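Travel packing tricks I no longer believe

Rolling your clothes does not make them smaller. I tried it in June with the same 6 shirts, rolled and then folded, and the bag shut exactly as badly both times.

Vacuum bags are worse. They squash a sweater flat and leave the weight alone, and the scale at check-in only cares about the weight.
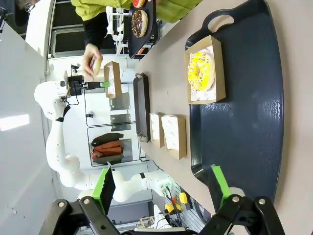 A sprinkled donut in its box, with two paper sleeves nearby.

Idun Haugen swears by a dryer sheet in the suitcase. Mine came home smelling of dryer sheet and old socks. Stuff the shoes with newspaper instead.
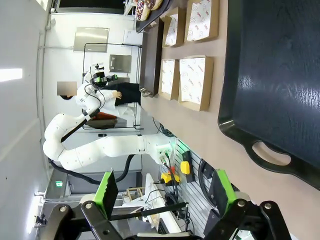 Passports go in one pocket and stay there, whatever the organizer ads say. I paid for a Widitz wallet with far too many slots and lost my boarding pass in it. At home, put everything for the trip on one tray the night before. A big plastic one with a raised rim and a handle hole, like the navy one on the counter, will do. Chargers go on last, after you unplug them in the morning.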